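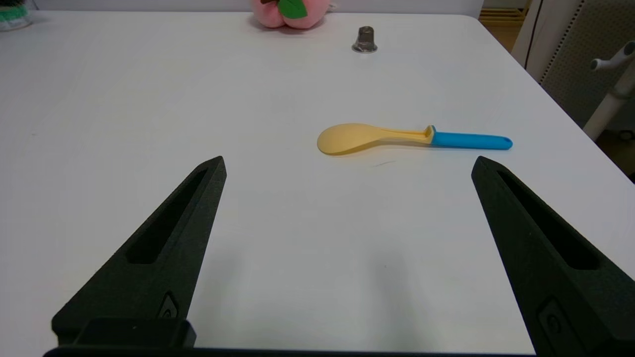 Good practice corner -- tabletop rules, take two

Quick one this month as we are mid-move and half the desks are in boxes. The tabletop handling rules have been redone and the new sheet applies from the start of March. It replaces the old one completely. If you have the old one pinned up, bin it please, there are at least 3 versions going round and two of them contradict each other on the stop button.

Tarık Demirtaş did the rewrite, with comments from the Flustley bench and both shifts at Dillard. Thanks to all who sent notes. And to whoever sent theirs as a photo of a napkin, yes, we got it, yes, it went in.

What's changed:

Speed near people. With anyone inside the marked line the arm stays at or below 500 mm a second. Used to be left to the operator's judgement. Now it's a setting, and the setting is locked. If you need it unlocked for a job, ask, and it gets written in the log with your initials and a time.

Fingers. Check both before each session. Tips, slots, screws. Look for cracks at the base, where printed ones tend to go first. A finger with a crack comes off the arm straight away, even a hairline, and goes in the red tray. Don't glue it. We have found glued ones. Fingers are changed in pairs, and the pair number goes in the log.

Objects. Only things on the approved list go on the table. Household stuff is fine, toys are fine, kitchen things are fine. No glass, no blades, nothing with liquid in it, no loose batteries. Anything new gets a once-over for sharp edges and a line on the list before its first run. Woven and soft items need a bit more thought -- a fingertip can catch in an open weave, and an arm that pulls back with something hooked on it will drag it a long way before the force limit trips. Go in slow, and watch the tips on the way out as well as on the way in. 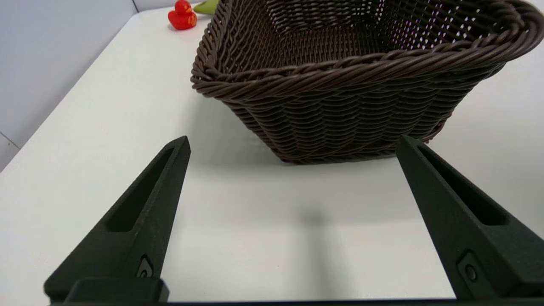 Fingertips up close to a woven basket. Open weave, so slow approach and slow retreat.

Hands. No reaching in while the arm is live, full stop. Things do roll and fall over and it is very tempting to just nip in and set them straight. Pause, wait for the light, then reach. The Yazıcı room already does this and their reset times are no worse than anybody else's, we checked.

Stop button. Within arm's reach of whoever is running the session, on the table edge or on a stand, never behind you and never on the floor. Test it at the start of each shift. If you hand over part way through, the new person tests it agian. This is the bit where the old sheets disagreed, so go by this one.

Cables. Anything hanging near the table gets clipped back out of the arm's reach. Room 326 has a bag of clips in the top drawer, help yourselves but leave some.

Logging. Every catch, snag, drop or bump goes in, including the ones where nothing broke. Form 2909, same as before, only shorter. There's a tick box for "object caught on finger" now, which was the most asked for change by miles. If you're not sure whether it counts, put it in.

Couple of questions that came up already. Does it apply to visitors? Yes, and they stay behind the line unless someone signed off is standing with them. Does it apply to the Kosa trial bench? Yes, from the same date, apart from the speed setting, where their controller does it a differnt way. Tarık is writing a separate page for that and it will go up in the shared folder when it's done.

Sign-off is a read-through and a short practical at the bench, fifteen minutes if you've used the arm before. Slots are after lunch, from 2pm, list on the door of 326. Please don't run a session under the new rules till you've done it. Sheets are on the hook by the door, take one for your bench and put the date you took it on the back.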